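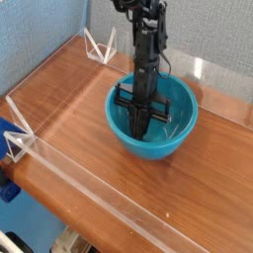
When will the Rutgate swimming pool reopen? The main pool is due back in use in June, with the learner pool following once its new filters have been fitted.

The pool closed after engineers found a leak in pipework under the changing rooms. Girkero, the contractor, has replaced 20 metres of pipe and is now retiling the shallow end.

Centre manager Štefánia Kolář said the work had taken longer than planned. "The old drawings didn't match what was under the floor," she said.

Members have had their fees frozen during the closure. About 600 people hold a monthly pass, and anyone who wants a refund can ask at the front desk or by email.

School lessons will stay at the Lachance pool until the end of term. Swimming club sessions will move back first, starting with the 6am lane swim, club secretary Tanner Morin said.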